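Norkwood Community Workshop
Bench and Storage Guidance, Sheet 9
Revised July 31, 2023

# Setting Up a Pegboard at the Back of a Worktable

This sheet explains how to fit a perforated board upright along the back of a worktable, how to lay out tools on it, and how to keep it in good order. It applies to all shared tables at Norkwood and may be used by members who wish to do the same at home. It replaces the wall-mounting instructions issued with the earlier edition, which assumed a solid wall behind every bench.

## Before You Begin

Confirm that the table is suitable. The top should be thick enough to take a clamp or a screw without flexing, and the legs should stand firmly on the floor. A table that rocks when leaned upon must be leveled first. Light folding tables are not to be used.

Measure the length of the tabletop along its back edge. The board should not be longer than the table. If it is shorter, decide at this stage whether it will be centered or set to one end. Members who work mainly with one hand at the vise usually prefer it set toward the other hand.

You will need the following:

- one perforated board, with its fixing screws
- two or more vertical mounting brackets
- a tape measure, a pencil and a level
- a screwdriver that fits the screws supplied
- hooks and clips that match the hole size of the board
- a second person to hold the board while it is being fixed

Check the hooks against the board before opening the whole packet. The Forer and Sugawara hooks held in the supply cabinet are made to different sizes and do not interchange. A hook that has to be forced will deform the hole, and a hook that drops in loosely will come out with the tool.

## Fixing the Board

1. Clear the table completely and wipe down the back edge.
2. Mark the position of each bracket in pencil. Brackets should sit near the two ends of the board, with a further bracket in the middle if the board is longer than 700 mm.
3. Fasten the brackets to the table, but leave the screws a quarter turn short of tight.
4. Lift the board into place with the second person supporting the far end. The lower edge should run parallel with the back of the tabletop along its whole length.
5. Pass the fixing screws through the board and brackets and tighten them by hand.
6. Place the level on the top edge and correct the board if necessary. Then tighten all screws fully, working from the center outward.
7. Press the board firmly at each upper corner. Any movement should be slight, and the board should return to upright when released.

Do not overtighten screws into a painted surface. The paint will crack in a ring and the crack will spread.

## Planning the Layout

The layout should be decided with the tools laid flat on the table, before anything is hung. Place each one where it would hang and leave enough space between neighbors to lift one without touching the next. The most common fault on shared boards is crowding at the center and bare rows at the sides.

Tools in daily use belong between elbow and eye height. Light items that are seldom needed may go along the top. The lowest rows should be left free wherever possible, so that work can be pushed back to the board without catching on a handle.

Use the fixing that suits the item. Cylindrical items such as tubes, markers and small bottles are best held in a spring clip. Long, narrow items hang well from a single hook. Anything with an uneven weight needs two points of support. Colored clips and hooks may be used to separate one group of tools from another, provided that the same color is kept for the same group on every board in the room.

When a position has been settled, count the holes from the nearest edge and note the figure on the layout card. A regular grid gives the eye very little to hold on to, and positions are easily lost once a hook is removed for cleaning.

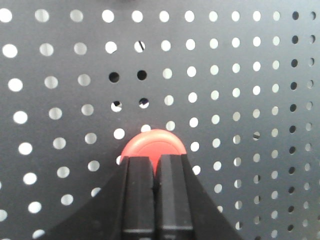
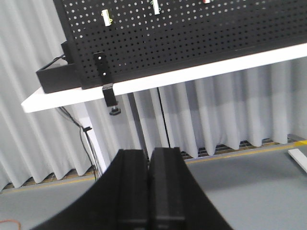 On the matter of the lowest rows, Ernő Illés has written to say that leaving them free is sound advice for general work but wasteful at a table used for small repairs, where the user is seated. He asks that seated users be allowed to hang short items there, and adds that he has kept his own board that way for years, with tweezers and fine drivers on the bottom two rows, and has had no trouble with snagging.

The request is reasonable and has been adopted. At tables designated for seated work, the lower rows may be used for items that lie close against the board. Long handles and open blades remain excluded.

## Weight and Safety

Perforated board carries a distributed load well and a concentrated load poorly. No single hook should carry anything heavier than a medium hammer. Power tools, full cans and rolls of cable are to be kept on the shelf or in the floor cabinet.

Sharp tools must be hung with the edge toward the board or covered by a guard. Nothing may project beyond the ends of the board at any height.

Where a board stands clear of the wall, the space behind it must be kept free. Long hooks may pass through to the back, and a person reaching behind the table can be scratched. Check the rear of the board after hanging each new fixing.

## Care and Inspection

Dust the board with a dry brush, working from the top row down. A damp cloth may be used on the face, but the holes should be dried afterward. Solvents will dull a matte finish and must not be used.

Screws should be checked after the first 20 days of use and again each July. Brackets showing a bent plate or an enlarged screw hole are to be replaced. The older Flerkness brackets, bought when the workshop opened in 1974, may stay in service while they remain straight, but no further ones should be put up.

Fixings found loose on a tabletop should be returned to the supply cabinet and sorted by maker. Do not rehang a tool on a substitute hook without amending the layout card.

Questions about this sheet, and requests for blank layout cards, should be addressed to Rehema Kariuki at the front desk.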